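Lutarville Extends Bottle Deposit Program to Juice and Tea Containers

Feb 7, 2020

The Lutarville Town Council has approved an extension of the local bottle deposit program to cover juice, iced tea and flavored water containers. The change takes effect in August. Until now, the program has applied only to carbonated drinks and beer, and residents have regularly asked why other plastic bottles sold from the same store shelves were left out.

Under the new rules, a deposit of 20 cents will be charged on each covered container at the time of purchase and returned in full when the empty container is brought back. The deposit on carbonated drinks and beer remains unchanged. Milk cartons, wine bottles and containers larger than 2 liters are not covered and should continue to go in the curbside bin.

Returns will be accepted at the Moriarty Street depot and at the Rerkmont transfer station during normal hours. Retailers with a sales floor under a size limit set by the council may decline returns, but they must post a notice at the register giving the address of the nearest return point. Printed notices will be supplied by the Public Works Department at no charge. 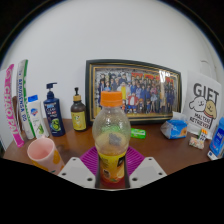
Residents are asked to empty containers fully before returning them. A quick rinse is encouraged but not required. Caps may be left on, and labels should not be removed, as the depot reads the printed code to determine the deposit value. Containers that are crushed so badly that the code cannot be read will be accepted for recycling, but no deposit will be paid on them.

The council received 198 written comments during the review period. Most concerned the distance between the return points and the Pakar neighborhood, which has no depot of its own. In response, the Public Works Department will operate a mobile return service in the parking lot of the Pakar branch library on the second Saturday of each month. The schedule will be reviewed after the first year.

"We heard from a good many households that do not have a car, and the original plan did not serve them well," said Kirsty Kerr, Director of Public Works. "The library stop is on a bus route and has level access from the street."

Schools and nonprofit groups that collect containers to raise funds may register for bulk drop-off. Registered groups will receive bags and numbered tags, and payment will be issued by check within 24 days of each drop-off. Groups that are already registered under the current program do not need to apply again. Registration forms are available at the Town Clerk's window and at both return points.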